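Newsroom > Company News > Equipment and Planning

Nultine Opens Equipment Planning Service for Teams That Buy Hand-Held Grippers

Last updated: January

Nultine, a supplier of planning software and advice for small automation teams, today opened a new service for customers who are preparing to buy hand-held gripper devices and the equipment that goes with them. The service has the name Skurnari. It helps a team to write a budget before the first order is placed, and to keep this budget up to date during the first year of work.

Skurnari is made for laboratories, start-up companies and research groups that collect handling data in ordinary rooms, with ordinary household objects. Such teams often have a good technical plan and a very short purchasing plan. The price of the device is known, but the cost of spare pads, charging places, storage, objects, tables and working hours is often added later, when the money is already divided.

"We meet many customers who ask us for one number, the price of the gripper," said Sugeng Osman, head of customer planning at Nultine. "I understand this question, but I cannot build a budget from it. I need to know how many people will work at the same table, what objects they will take in the hand, and who will replace the pads when they become old. After this talk the number is usually different, and the customer is more calm about it."

Planning begins at the table

The first part of the service is a work profile. A Nultine planner asks the customer for pictures from the place where the work will be done, together with a simple list of the tasks. From this material the planner prepares a page which shows the surface, the kinds of objects, the number of devices in use at one time and the space which is left for the operators.

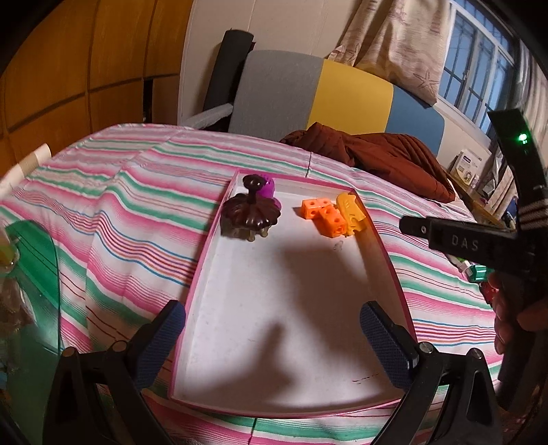
Two hand-held grippers at one table, with small plastic toys in a box lid.

Shared tables are an important point in the profile. When two devices are used side by side, the team needs more than two devices in the budget. It also needs a second set of wear parts, enough power sockets for charging, and a clear agreement about which operator works from which side. Skurnari has a separate sheet for shared tables, and the customer can fill it in without help from a planner.

The profile also asks about the containers. A shallow lid or tray is cheap, and many teams do not write it in the budget at all. Nultine recommends to write it anyway. Containers change the way in which the fingers must approach an object, and a team which wants variety in its data will soon want variety in its trays, boxes and lids as well.

A budget with five lines

Each Skurnari budget has the same five lines: devices, wear parts, objects and surfaces, working hours, and storage of data. The customer may add notes under each line, but the lines themselves stay the same. In this way the budgets of two sites, or of two different years, can be put next to each other and compared.

The line for devices includes the grippers in daily use and the reserve. Nultine advises every customer to plan the reserve at the beginning. A device that waits in the cupboard looks like money which is not used – but a working day without a device costs also, because the operators, the room and the objects are already paid.

The line for wear parts covers finger pads, screws, pins and the small tools which are needed to change them. It is the line that customers most often forget. Skurnari asks for a date of the first check and for the name of the person who will do it. If these two fields are empty, the budget cannot be marked as complete.

The line for objects and surfaces is for the things that will be picked up, moved and put down, and for the tables, cloths and covers below them. Objects are normally cheap when they are bought one by one. A list of 40 objects can be collected in one afternoon from a household shop. The difficulty comes with the replacement, when an object is lost or broken and the same model is no longer for sale.

Objects need a purchasing plan too

For this reason Nultine has included an object register in the service. The register opens with 1,889 entries, which the company prepared during the pilot period together with its partner Markard. Every entry has a general name, a shape group, a surface group and a size group. The customer marks the entries that are already on site and receives a list of the groups that are still missing.
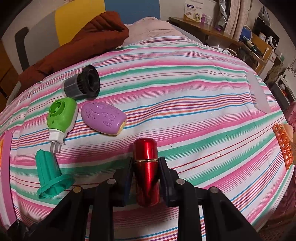
Shape and surface are the two groups that have most influence on the budget. A shiny cylinder with rounded ends asks something different from the finger pads than a block with holes or a flat translucent piece. If a team buys only objects which are easy to hold, the shopping list is short and the wear parts last longer, but the team may have to buy a second time later in the year. The register shows this risk early, when there is still freedom in the budget.

"My advice is to look first at what is already in the room," said Osman. "Many teams order new objects although they have good ones in the drawer. A toy, a plug-in device, a piece of soap, all of these can be useful in the register. Then you buy only for the empty groups, and you keep the money for the pads."

The register can be used on a telephone or printed on paper. Nultine kept the paper version on the wish of the pilot customers. Several of them make the check of objects at the end of the working day, and they prefer to do it with a pen.

Results of the pilot at Hong

The service was tested by Hong, a company which prepares handling data for makers of household robots. Hong used Skurnari for planning its second site. The team entered its tasks, its tables and its existing objects, and made the budget in a series of short meetings with a Nultine planner.

During the pilot Hong moved part of its money from new devices to wear parts and working hours. The company also decided to buy its objects in two steps, with a first order before the opening of the site and a second order after the first check of the register. According to the planners at Nultine, the two-step order was the change that brought the most questions, mainly from the purchasing side, where one large order is considered more simple. The questions and the answers are now included in the Skurnari handbook.

The pilot also showed where the service was not yet good enough. The first version of the sheet for shared tables had no place to write the time between two operators, when objects are put back and the table is made ready. This time is now a part of the line for working hours. A second correction was made in the storage line, which now asks separately for the data kept on site and the data kept at a partner.

Prices and availability

Skurnari is available from today for customers with one or more sites. The yearly price is 2,000 dollars for each site and includes the work profile, the five-line budget, the object register and 5 planning meetings. Further meetings can be ordered separately. Customers who already use other planning products from Nultine can move their device lists into Skurnari without a new entry by hand.

The service does not include the sale of grippers. Nultine does not receive payment from any maker of devices for a place in a budget, and the planners do not recommend a certain model. Customers who have already chosen their device can start directly with the wear parts line.

An open online meeting for interested teams will take place on Saturday. Sugeng Osman will go through one complete budget, from the first work profile to the finished object list, and will answer questions on shared tables and reserve devices. Participants are asked to prepare a short list of their tasks before the meeting. Registration is free of charge on the Nultine website.

About Nultine

Nultine develops planning software and gives advice on the purchase of equipment for small automation teams. Its customers are laboratories, start-up companies and data preparation firms. The company works with Markard on the object register and on the printed materials for customers.

Press contact: Nultine, Customer Planning, Sugeng Osman

Shares: 40 | Comments: 5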